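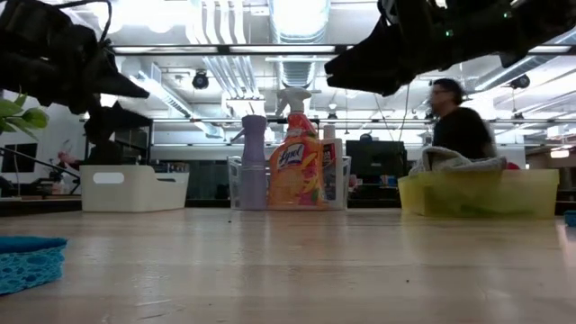 Media and Foreign Policy
Unit 7: State Sponsorship and the News
Course handout, revised Dec 17, 2019

Purpose of the unit

This unit considers how governments attempt to shape foreign news coverage without owning the outlets that carry it. Students should already be familiar with the distinction between public diplomacy and propaganda from Unit 6. The terms are used here in the same sense.

1. Early practice

The printed newsletter of 1663 was usually published under license. An editor who lost favor at court lost the right to print, and foreign envoys understood this well. They supplied favorable reports to licensed editors, paid for translations, and complained formally when hostile items appeared. Students should note that payment was seldom recorded as such. It was entered in embassy accounts under postage, gifts or paper.

2. Indirect funding

Modern arrangements are harder to trace. Money may pass through a foundation, a training program or an advertising contract. The teaching case for this unit concerns Clisus, a news agency, and the Kullholm Fund, which paid for 33 of its reporting trips. Clisus disclosed the grants in its annual statement but did not mention them beside the articles themselves. The seminar will discuss whether disclosure of this kind is sufficient, and to whom it is owed.

The second document in the packet is the Prydderch memorandum. It sets out the terms on which officials would speak to reporters: no direct quotation, no reference to the ministry, and advance sight of any headline. Read it alongside the Clisus statement and compare the dates.

3. Silence as influence

Coverage that does not appear is difficult to study. A researcher must show that a story was available, that editors knew of it, and that comparable stories were printed. The Drestis archive is useful for this purpose, as it keeps rejected wire copy together with the editors' markings. Access is by written request only.

Terms to know

Background briefing
Embargo
Front organization
Licensed press
Placement

Written work

Submit a commentary of no more than 200 words on one paragraph of the Prydderch memorandum. Identify the intended reader and the wording that supports your view. Outside sources are not required. Commentaries are due at the first meeting in January. Late work will be accepted only with the written approval of the department office.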